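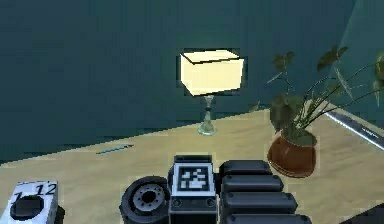 Work in the second reporting period concentrated on the reading rooms at Ashby and Otbridge, where the existing ceiling lighting is being supplemented by individually switched lamps at the tables. The grant covers purchase, electrical safety testing, installation and a survey of readers before and after the change. Ceiling fittings at both sites give adequate general light but leave the tables nearest the walls below the level set in the project plan. The type preferred for those positions is a table lamp with a box-shaped, pale cream shade on a clear glass stem, placed just in front of the wall; a dark teal wall behind it returns little light to the table, and wall colour has therefore been added to the room schedule as a recorded item.

Installation

The project plan allows for 200 lamps across the two sites. At the close of the period 98 had been installed and tested, all of them at Ashby. Otbridge has been delayed by the condition of the floor boxes in the east room. Cameron Semple inspected these in February and found 11 with damaged earth connections. Replacement parts are on order from Nornitau, and no lamps will be connected in the east room until the circuits have been retested and signed off. The west room is unaffected and will be fitted first.

Cable routing at Ashby follows the table legs and is clipped at the underside of the top. Two tables were found to have no clearance for the clips and have been left on the original lighting until an alternative fixing is agreed with the building manager.

Measurements

Light levels were taken at seat height and at table height, with the ceiling lights on, off and at half output. Readings after dark were more consistent than those taken in daylight, and only the evening set will be used for comparison between sites. The meter was returned to the supplier for calibration midway through the period. Readings taken before that date have been kept but are marked as provisional in the data file.

Reader survey

Olga Carrasco ran the first round of the survey at Ashby. Of the forms handed out, 27 came back complete. This is too few to support separate results by age group, which was one of the outputs listed in the original application. We propose to extend the survey by one month and to place forms at the issue desk as well as on the tables. Comments so far mostly concern glare on glossy paper and the position of the switch. The switch is on the cable and is hard to reach from a seated position at the wider tables.

Budget

Spending is within the approved total. The floor box repairs were not foreseen and have been charged to contingency. Slavica Dimitriou has prepared a revised cost table, attached separately, moving the unspent travel allowance to electrical work. Your approval for this transfer is requested.

Next period

Otbridge west room: installation and testing.
Otbridge east room: circuit repairs, retest, then installation.
Ashby: second survey round, and a trial of a switch mounted at the table edge.
Maseo data file: provisional readings to be repeated where access allows.

Report prepared by Huia Rutherford, 8/24/25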